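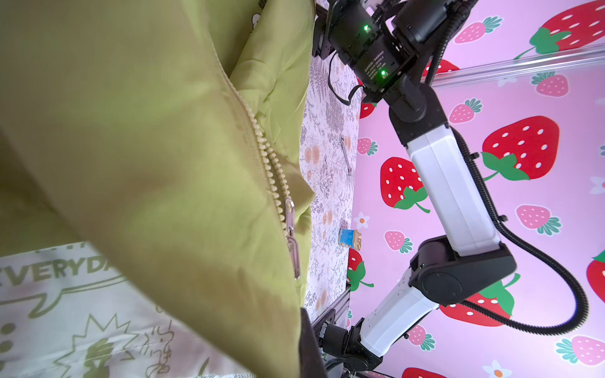
Birutė Sepp wrote on Sunday to ask whether Civach could be used for a class handout, and yes, please do, we'd be delighted!

Civach: a collection of mending notes
60 shares

Civach gathers 3,806 short notes on looking after clothes, copied out from the Lodidum newsletter and the letters people sent in over the years (some of them on the backs of receipts, bless them). Each row in notes.csv has the note itself, the kind of garment, the kind of repair and the month it was printed, if we could find one.

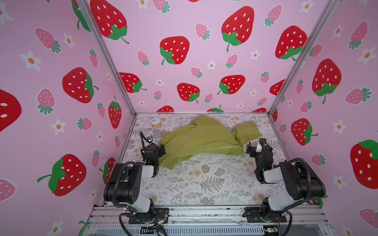
Of these, 1,569 are tagged "fastenings," so zippers, snaps, buttons and the odd toggle. I kept the old spellings in the text column and put the tidied version beside it – searching is a lot easier that way. Two files from February are still missing their garment tags, and I'll get to them when my evenings calm down a bit.

Free to share and reuse, with a mention of Civach.

2 comments
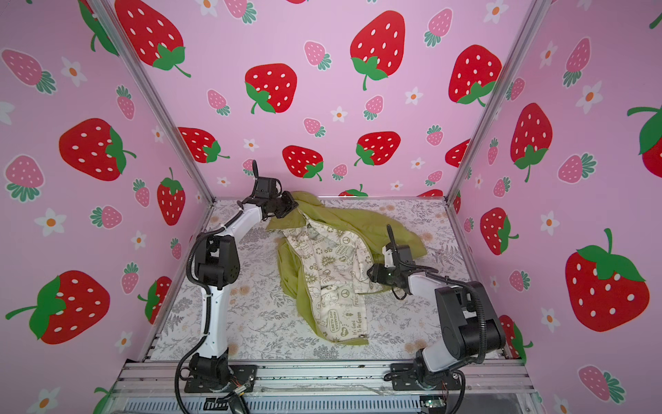 Cherry Mae Rivera: Could you add a column for thread weight? Half the denim notes mention it and I keep having to dig.

Tzanetos: Seconding the thread column. The lining notes are lovely, by the way.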